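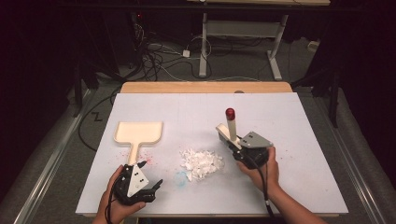
Dustpan and broom task, paper scraps on the board.

Home | Forums | Data Collection | Search

2019-07-06, posted by Halfdan Hviid

How many sweeping examples before training? I have 38 and the policy misses the pan handle.

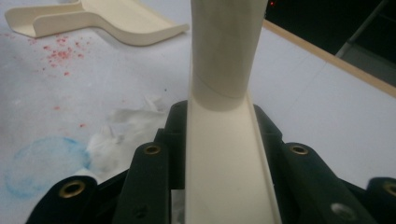
Grasp height on the handle varies between my runs, and I have not filtered for it.

Correia
38 is low. Ours settled at 497 - same grippers, one board.

Dikau
Vary the pile first.
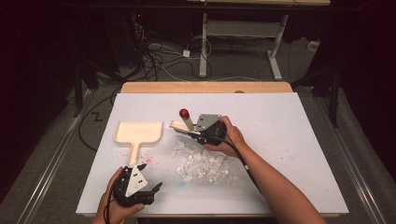

Should failed sweeps be kept?
Keep them in a separate folder and leave them out of the first training run.

Recent items
Clomomora export errors
Syncing 3 views
Lunumside log format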